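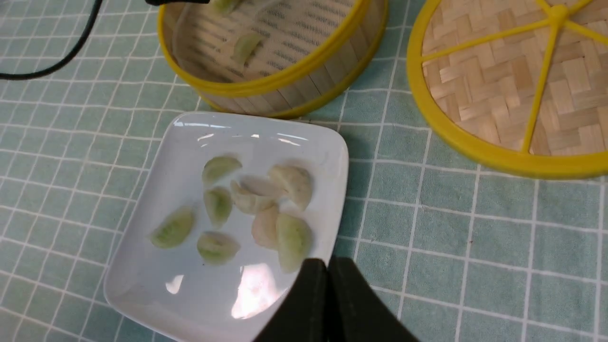

Freezing dumplings without them turning into one big brick?

bumari_kitchen
OK so I finally got into making my own dumplings this May and now I'm making way more than we can eat in one night. Great problem to have! Except every time I freeze a batch they weld themselves together and the wrappers rip when I try to pull them apart. I've been putting them straight in a zip bag. I dust them with flour first. What am I doing wrong? Filling is mostly chives and shrimp if that matters.

Posted July 3, 2019

stovetop329
Tray first, bag second. Line a baking sheet with parchment, set them out so they're not touching, freeze until they're hard as rocks, THEN bag them. Mine get two hours on the tray.

prattlepot
What stovetop said, but use cornstarch instead of flour. Flour goes gummy on me and the bottoms end up pasty.

bumari_kitchen
My freezer is the tiny top kind, a baking sheet won't even go in there :( Any way around that?

stovetop329
Pie tins! Or the lid of a big plastic container, turned upside down. I did it that way for years in an apartment in Praten with a freezer the size of a shoebox.

noodle_aunt
I'm going to disagree with everybody and say steam them first. Three or four minutes, let them cool all the way, brush on a tiny bit of oil, then freeze. The raw ones always crack on me, especially with the thin starch wrappers. Cooked ones I just steam again from frozen and they come out great.

prattlepot
Eh, I tried that and the chives went army green and sad by the second steaming. Raw every time for me. If they're cracking I'd bet the dough is too dry, or they sat in there too long.

noodle_aunt
My dough is fine, thank you, lol. I'm using the same recipe I've used forever. I think it depends on the wrapper. Wheat ones, sure, freeze them raw. Wheat starch and tapioca, no way.

stovetop329
Huh, that would explain it, I only ever make the wheat kind. I take back half of what I said.

bumari_kitchen
Mine are the starch kind! So do I thaw them before the second steaming or not?

noodle_aunt
Don't thaw! Straight from the freezer into the steamer, on parchment or a cabbage leaf, with the water already boiling. Give them 11 minutes and don't peek.

prattlepot
I'd check at eight. But yes, please don't thaw them, we agree on that much.

bumari_kitchen
Going to do half raw in a pie tin and half steamed and see which ones we like. Will report back next week!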